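3. Matériaux et protocole

3.1 Les objets étudiés

Le corpus se compose de couronnes de porte faites à la main, toutes sur armature métallique, garnies de toile de jute ou d'un tissu voisin (lin grossier, coton à gros grain). On laisse de côté les couronnes de branchage frais. Durée de vie trop courte, rien à réutiliser d'une fête à l'autre, sinon l'armature. Les couronnes en papier aussi sont exclues, pour une raison plus bête : nos fiches de relevé ne prévoyaient pas la colonne.

La question de départ est simple. Une couronne demande une soirée, parfois deux. Elle sert trois ou quatre semaines en décembre puis retourne au carton. Que se passe-t-il quand on décide de la faire resservir au printemps, à la rentrée, pour un anniversaire ? Quels éléments restent, lesquels partent, et surtout par quels points de fixation passe la transformation ? La littérature sur les loisirs créatifs s'intéresse beaucoup à la motivation (détente, sociabilité, économie domestique) et assez peu à la matière elle-même. On a pris le parti inverse. Peu d'entretiens, beaucoup d'objets retournés, regardés par derrière.

Les notices ont été relevées sur Vodine, plateforme de partage de tutoriels, rubrique décoration d'intérieur. 1129 notices retenues après suppression des doublons. Un doublon, pour nous : même auteur, même armature, même garniture de base, photos différentes. Cas litigieux tranchés à la main, un vendredi entier y est passé. Les reprises d'une notice par une autre personne ne sont pas des doublons, elles font même une bonne partie de l'intérêt du corpus.

À côté des notices, un ensemble d'objets réels, réunis par l'atelier Venckus et prêtés pour la durée de l'étude. Chaque pièce arrive avec une fiche : date de fabrication si connue, fêtes pour lesquelles elle a servi, colles employées. Les fiches sont inégales. Certaines donnent la référence du pistolet, d'autres disent « colle » et c'est tout.

3.2 Vocabulaire

Les auteurs de tutoriels emploient les mêmes mots pour des choses différentes, il a fallu fixer.

Base : l'armature et sa garniture continue, ce qui reste quand on a tout enlevé. Dans la grande majorité des cas, un ruban de jute passé en boucles entre les fils de l'armature.

Motif : élément rapporté qui porte le sens de la fête. Lettre, coeur, oeuf, citrouille, étoile, initiale de la famille.

Remplissage : éléments rapportés sans signification propre. Fleurs roulées, petits noeuds, pompons, perles en bois. C'est le remplissage qui passe le mieux d'une saison à l'autre, et c'est aussi lui qui prend le plus de temps à fabriquer.

Attache : tout ce qui tient un motif ou un remplissage à la base. Quatre familles - colle chaude, fil métallique, couture, épingle.

On parle de conversion quand une couronne change de fête en gardant sa base. Conversion simple si seuls les motifs changent. Conversion lourde si la garniture est touchée, ne serait-ce que sur un quart du tour. La limite entre les deux est discutable, on y revient en 4.2.

3.3 Codage des notices

Deux codeurs, chacun sur la totalité des notices, sans se consulter. Grille courte : type de base, nombre de conversions décrites, attache principale, attache secondaire si présente, mention ou non d'une dépose propre. Par dépose propre on entend que l'auteur dit avoir retiré le motif sans abîmer le tissu. C'est une déclaration, pas une mesure. On la traite comme telle.

Difficulté récurrente : les auteurs racontent l'ajout et passent sous silence le retrait. Une notice dira « j'ai collé mes roses en regardant une série », avec la marche à suivre pétale par pétale, et l'année d'après la même couronne reparaît sans roses, sans un mot. On a codé ces cas « retrait non décrit ». Très fréquents, plus que prévu. La grille initiale ne comportait pas cette modalité, elle a été ajoutée et les notices déjà codées ont été reprises.

Les désaccords entre codeurs portent presque tous sur l'attache principale. Une fleur collée sur une épingle elle même piquée dans le jute, c'est de la colle ou de l'épingle ? Réponse retenue : épingle. Ce qui compte est le contact avec la base.

Les commentaires sous les notices n'ont pas été codés. On les a lus quand même. Quelques-uns sont cités en 4.3, reformulés, sans pseudonyme.

3.4 Examen des objets

Chaque couronne est posée à plat, face contre la table, puis retournée. L'ordre a son importance : le dos d'abord. On y lit les fils tordus, les gouttes de colle traversantes, les bouts de ruban noués à la va-vite. La face oriente trop vite le regard vers le motif, et on cherche ensuite au dos ce qu'on croit avoir compris devant.

Relevé ensuite des traces. Trois sortes : résidu de colle, maille écartée, décoloration. Le jute pardonne l'épingle, les fibres se referment presque complètement si on masse le tissu du bout du doigt. Il ne pardonne pas la colle chaude, qui prend dans l'épaisseur et emporte des fibres à l'arrachage. Le lin grossier se comporte un peu mieux. Le coton à gros grain garde une auréole.

Les traces sont reportées sur un calque circulaire divisé en secteurs, comme un cadran. Le haut de la couronne (point d'accroche) est à midi. Le report sur cadran permet de superposer les couronnes entre elles malgré les diamètres différents. Première observation, avant tout comptage : les traces se serrent en bas à gauche. Le motif asymétrique posé entre six et neuf heures est une convention de tutoriel très installée, et elle use toujours le même morceau de ruban.

Pour le démontage, autorisation demandée pièce par pièce. Quand elle était refusée, relevé visuel seulement. Les couronnes offertes, ou faites avec un enfant, n'ont jamais été démontées. 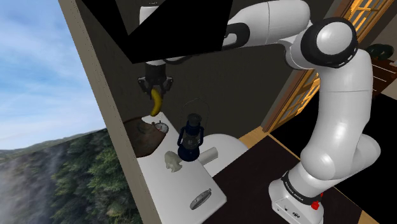
Figure 2. Bras Franka Emika tenant une banane au-dessus d'un plan de travail blanc (rendu de synthèse).

3.5 Limites du protocole

Plusieurs, et pas petites.

D'abord la saison. Le relevé sur Vodine a été fait en février, donc juste au moment où les conversions de Noël vers la Saint-Valentin sont publiées en masse. La plateforme met en avant les notices récentes. On a trié par date de création pour corriger un peu l'effet, mais le moteur de recherche interne ne rend pas tout et on ne sait pas ce qu'il laisse dehors. Un relevé d'automne donnerait sans doute plus de citrouilles et moins de lettres.

Ensuite la toile. Rouge, naturelle ou blanche, la couleur de base pèse énormément sur les conversions possibles. Le rouge va de Noël à la Saint-Valentin sans effort et s'arrête là, ou presque. Le naturel va partout mais demande plus de motif pour « faire fête ». On a codé la couleur en trois classes seulement, ce qui écrase les bicolores. À refaire.

Le temps de fabrication, aussi. Les auteurs le donnent en épisodes de série, en siestes du petit, en soirées. Charmant, inexploitable tel quel. On a renoncé à convertir en minutes. La variable est gardée sous forme ordinale : moins d'une soirée, une soirée, davantage.

Enfin, les objets de l'atelier Venckus ont été rassemblés par des gens qui gardent les choses. Les couronnes jetées après une saison n'y sont pas, par définition. Les proportions de conversions relevées sur les objets ne peuvent donc pas être comparées directement à celle des notices, et on ne le fait pas.

4. Résultats

4.1 L'attache commande la conversion

Le résultat le plus net tient à l'attache. Les couronnes converties plus d'une fois sont presque toujours des couronnes à épingles ou à fil. La colle chaude domine largement dans les notices de première fabrication, puis recule dès la deuxième fête. Les auteurs ne le théorisent pas. Ils changent de méthode en route, souvent après un retrait raté dont il reste un paragraphe agacé, ou une photo de près.

Cas typique : couronne de jute rouge, deux lettres couvertes de roses roulées, ajoutées pour la Saint-Valentin. Les roses sont collées sur les lettres, les lettres sont tenues par du fil sur l'armature. Dépose en un geste, les lettres repartent dans leur boîte avec leurs roses. Le remplissage est solidaire du motif et pas de la base, tout est là. Quand les roses sont collées à même le jute, la couronne reste une couronne de Saint-Valentin, ou bien elle perd son ruban.

La couture est rare. Elle apparaît surtout chez des auteurs qui viennent du patchwork et qui ont l'aiguille en main de toute façon. Dépose lente mais impeccable.

4.2 Où commence la conversion lourde

Le seuil d'un quart du tour, posé en 3.2, tient mal. Deux couronnes de l'atelier ont eu moins d'un quart de leur ruban refait et ont pourtant demandé plus de travail que la fabrication d'origine, d'après leurs fiches. La raison est mécanique : le ruban passé en boucles est continu, pour en changer un morceau il faut le couper, donc créer deux bouts, donc les cacher. Les bouts sont cachés par du remplissage, qui appelle du remplissage en face pour équilibrer.

On propose de remplacer le seuil par un critère binaire, ruban coupé ou non. Plus facile à coder, et lisible au dos sans démontage. Le recodage des objets selon ce critère a été fait. Celui des notices est en cours, le dos y étant rarement photographié.

Les kits posent un problème voisin. Le kit Estska fournit la base déjà garnie, en tronçons indépendants fixés un à un sur l'armature. Couper n'a alors plus de sens, on remplace un tronçon. Le kit Cunport garde le ruban continu mais fournit des pinces au lieu de la colle. Les deux ont été codés à part et ne figurent pas dans les comparaisons de la section 4.1.

4.3 Ce que disent les commentaires

Lecture non systématique, donc prudence. Une demande revient sans cesse sous les notices : comment l'enlever après. L'auteur répond parfois, tard, souvent par une astuce (congélateur pour durcir la colle, sèche-cheveux pour la ramollir). Les deux conseils se croisent sous la même notice sans que personne ne s'en étonne. On les a essayés sur des chutes de jute, hors corpus. Le froid fait sauter les grosses gouttes et laisse les petites. La chaleur étale. Ni l'un ni l'autre ne rend le tissu à son état de départ.

Autre remarque fréquente, le rangement. Une couronne convertible suppose de garder les motifs à part, étiquetés, à plat si possible. Beaucoup de lectrices disent abandonner à ce stade et refaire une couronne neuve l'année suivante, avec une armature du même diamètre, les anciens motifs restant introuvables jusqu'au prochain tri du placard.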